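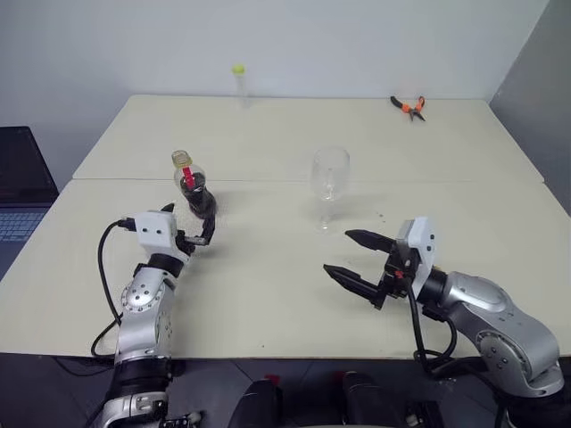 Words by Donal Nic Giolla
From the February issue

The most expensive thing on the bench at Nasosstead, after the two arms, is the time of the people who look after them. I mention it early because when I first drove out to Gusavville to talk about what a small workshop ought to put aside for a two-armed robot, I had a notebook page ruled up with one line on it, and that line was the price of the arms. By the time the kettle had boiled twice I'd turned the page sideways to fit everything else in.

Nasosstead is a modest outfit that works out how to automate fiddly bench jobs for other small businesses, the sort where a person picks something up, pours a bit, puts it down and does it again until smoko. Pouring is a lovely thing to plan a budget around, as it happens, as it asks so much of the gear. One gripper has to hold a plastic bottle firmly enough to tilt it and gently enough not to crush it, and the other has to be ready near a wine glass, which has a thin stem and no sense of humour whatsoever.

So let's start with grippers (I could talk about grippers all afternoon, and at Nasosstead I very nearly did). The pair there don't match. The left has articulated fingers that curl around the bottle, while the right is a parallel-jaw type with long tapered plates and ridges along the inner edges. Buyers tend to assume they'll order two of the same and get on with it, and for boxes and trays that's perfectly sensible. For a mixed job, price both styles before you sign anything, and ask what it costs to swap them over. My own advice is to hold off on the second style until you've run the first one on your real products for a month.

Then there's the bench itself. You don't need anything flash. Two plain tables pushed together will give you a decent depth of work surface, and the money you save can go into fixing them so they don't creep apart. A partition at one side is worth having too. The quote I was shown for a panel, delivered, was $300, and I've seen people spend more than that on a chair.

Cables deserve a paragraph of their own, bless them. Every sensor on a wrist wants a lead, every lead wants enough slack for the arm to turn, and slack has a way of finding something to catch on. Put a line in the budget for spare leads and clips. The planning sheet at Nasosstead had $121 against it for the first year, and the crew reckoned they'd write in a bit more next time round.

Standwood, a family bottling business up the road, went about things differently and I rather admire them for it. They set aside $2000 before they'd chosen a single piece of equipment, purely for trials: borrowed bench time, glasses and bottles to practise on, a day's wages for the person who knows the job by hand. They came away with a much shorter shopping list than the one they'd started with, and a clear idea of which tasks they'd be leaving with people for a good while yet.

The other shop I called on, Soylu, had done it the more usual way round, arms first and questions later, and they were cheerful enough about it over a very good slice of lemon cake. Their regret was floor space. They'd measured the base and forgotten the reach, and an arm at full stretch takes up a surprising amount of a small room. Mark it out with tape before you order. Walk around it with a mug in your hand and see whether you still like where the door is.

If you're putting numbers together for the new financial year, I'd ask the supplier for the service schedule in writing, the price of replacement finger plates, and how long parts take to arrive if you're not in a capital city. Ask who pays the freight. Allow for a laptop that stays with the bench and doesn't wander off to do the invoices. And keep a few ordinary hand tools close by; pliers are still cheap, and you'll want them.

Nasosstead takes visitors by arrangement, mornings for preference, and they'll happily go through a draft budget with you if you bring one along.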